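Fleredum TP-2 thermal paste, 2 g syringe with spreader

I bought two syringes of the Fleredum in October, one for a batch of office desktops and one for the drawer. The first is now used up. These notes cover application, temperatures and removal, in that order, with a paragraph on storage at the end for anyone who only uses paste twice a year.

The compound is a grey, non-conductive, silicone-based paste. The data sheet gives a service range up to 200 °C, well beyond anything a processor will reach before it shuts itself down. No figure is given for pump-out or for drying time. The maker's page claims a shelf life to 2038, printed on the syringe as a plain year with no month. I can't test that and have given it no weight.

Viscosity is on the high side. At normal room temperature it took a firm push to start the flow, and the first bead came out with a small air pocket in it. Ten minutes in a trouser pocket cured this. The nozzle is narrow enough to lay a thin cross on the heat spreader, and the plunger does not creep after release, a fault I had with every tube of Hattar I have owned. 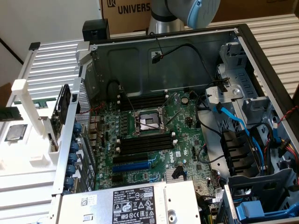 The spreader supplied is a flat plastic blade, slightly too wide for smaller chips and too flexible for a paste this stiff. I gave up on it after the second machine. A cross in the centre and even pressure from the cooler gave full coverage on every heat spreader I later lifted to check. Tighten the screws in a diagonal pattern, a couple of turns each, and don't back the cooler off once it has touched down.

For temperatures I used one machine, one cooler and a fixed fan speed, with all cores at 100 per cent load until the reading stopped climbing. Against a fresh application of Rondus the Fleredum was 2 °C lower. That is close to the error of the sensor, and I would not choose between them on that basis. Both were well ahead of the dried-out factory paste. I repeated the run on a Thursday some weeks later with no change worth recording.

Removal is where it loses marks. The paste smears before it lifts, and isopropyl alcohol on a lint-free cloth needed several passes. Old residue at the edge of the heat spreader had to be worked off with a cotton bud. Do this with the chip out of the board and held by its edges – a smear on the underside is a nuisance, and a stray fibre down among the socket pins is worse. Rondus comes away in one or two wipes.

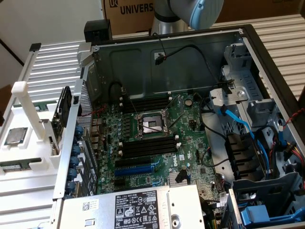 I-hsuan Tse disagrees on the cleaning: "Try leaving the alcohol on it for a minute before you wipe. I had the same smearing with the Fleredum until I stopped scrubbing straight away. It's still slower than Rondus, but I get it off in two passes now."

I tried this on the last machine and it does help, though I needed three.

Storage: the cap is a push fit and must be wiped before it goes back on, or it works loose. Keep the syringe nozzle down. Mine had a small plug of stiff paste at the tip after six weeks, cleared with a pin.

Bought from Irnville, who sell it singly or in pairs. Delivery was prompt and the syringes came sealed.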